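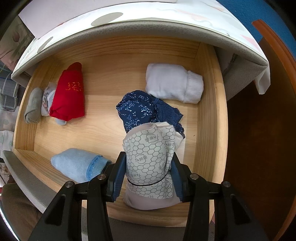
Pour Musyoka Kimaro, la fiche de signalement devait tenir sur une seule page, faute de quoi les équipes du site de Watdale continueraient de taire les gestes pénibles. Cette remarque a été retenue dans la présente procédure, applicable à l'ensemble des établissements Stalero.

Signaler une contrainte posturale au poste de travail

Étape 1 – Relever la tâche
Le salarié indique l'opération concernée, sa durée et la partie du corps sollicitée. Une gêne légère mais répétée doit être déclarée au même titre qu'une douleur vive.

Étape 2 – Remplir la fiche
La fiche comporte six rubriques. La rubrique « Fréquence » est obligatoire : au-delà de 200 répétitions par poste, cocher la case « Prioritaire ».

Étape 3 – Transmettre
La fiche est remise au responsable de secteur, qui en accuse réception sous trois jours. À Plullbridge, elle peut être déposée directement au service de prévention.

Étape 4 – Observer le poste
Une observation est menée dans les sept jours, en présence du salarié. Les mesures provisoires (rotation, réglage de la hauteur du plan de travail) sont consignées au verso de la fiche.

Le salarié reçoit une copie du compte rendu – signée par les deux parties.

Version du 11 juin 2021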